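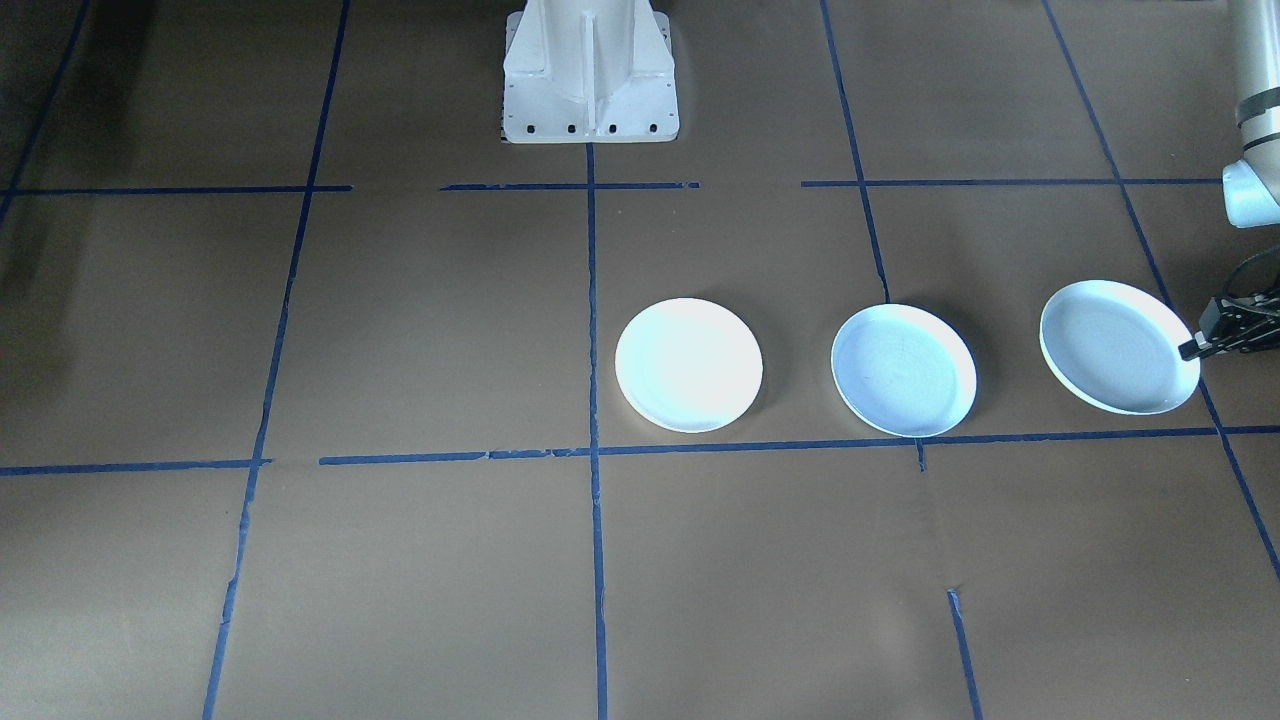
How to Run a Blind Apple Tasting at Home

If you've only ever bought the same two kinds of apple from the same bin, a blind tasting is the most fun you can have with a paring knife. Everyone gets the same slices, no one knows which is which, and the arguments start by the second plate! We do ours in November, when the late keepers have had time to sweeten up and the early ones are nearly gone from the farm stands.

Picking your apples

Go for eight varieties at most. Past that, mouths get tired and everything starts to taste like "apple." Try to get a spread: a sharp one, a honeyed one, a couple of russets if you can find them, something very crisp, and something soft that people will be rude about.

Our last lineup leaned on the orchard shop at Udarthorpe, where the labels are handwritten and you're allowed to ask for a taste. Bellis was the one I was most excited about (small, red-streaked, with a smell a bit like strawberries), and I also brought home Jura, a dense green cooker that turns out well raw if you leave it alone for a few weeks. Add a supermarket apple as well. It's a great leveler, and it sometimes wins.

Buy two more of each than you think you need. One will be bruised and one will get eaten in the car.

Storing them until the day

Keep the varieties apart in paper bags with the name written on the outside. A cold garage or the crisper drawer is fine. Apples pick up smells fast, so no onions nearby!

Take them out of the cold a few hours ahead. I like to serve them at 55 degrees, which in my house means the back hallway after lunch. Straight from the fridge they taste of very little, and the softer ones seem mealy.

Setting the table

Brown paper is my favorite table covering for this. You can write on it, juice doesn't matter, and at the end you roll the whole thing up. Blue masking tape makes good dividing lines if you want a separate square for each sample, and it peels off most surfaces without a fight (test a corner first if it's a table you love). Plain white plates are best, as you can compare the color of the flesh from one apple to the next.

Give each plate a letter on a scrap of tape stuck to the paper in front of it. Write the key – which letter is which apple – on a card, and put it in a drawer. Not your pocket. I have sat on the key.

Cutting and browning

Cut as late as you can. Quarter each apple, take out the core, and halve the quarters so you get 8 slices. Leave the skin on for most of them, since so much of the flavor sits right under it, but peel one slice per plate for anyone who wants to taste just the flesh.

Skip the lemon juice. I know it keeps things pretty, but it makes every apple taste of lemon. How quickly a slice browns is interesting in its own right, and Trolari, a pale yellow dessert apple I now buy whenever I see it, stays creamy for ages.

Rinse and dry the knife between varieties.

Tasting and scoring

Work from mild to sharp. A big tart cooker early on will flatten everything after it.

Give each person a sheet with these headings and plenty of room to scribble:

Smell, before biting
Crunch
Sweet or sharp
Skin
Anything it reminds you of
Score out of 100

The last-but-one line is where all the good stuff ends up. We've had pear drops, wet leaves, rosewater, and "the inside of my grandmother's purse," which was meant as a compliment.

Ask people to write before they talk. One confident voice saying "banana" will have the whole table tasting banana. Water and plain crackers between plates help, and so does a ten-second pause – it feels silly, but you notice much more on the next bite.

The reveal

Collect the sheets, add up the scores, then get the key out of the drawer and read from the bottom up. Let people defend their favorites! If two apples tie, cut a fresh slice of each and go again.

Using up the leftovers

Toss all the remaining slices in a pot with a splash of water and a pinch of salt, lid on, low heat, and stir now and then until they collapse. Mixed-variety applesauce is so much better than the single kind. No sugar until you've tasted it, and leave the skins in if you own a food mill. It freezes well in small tubs, and it's very good on oatmeal the next morning.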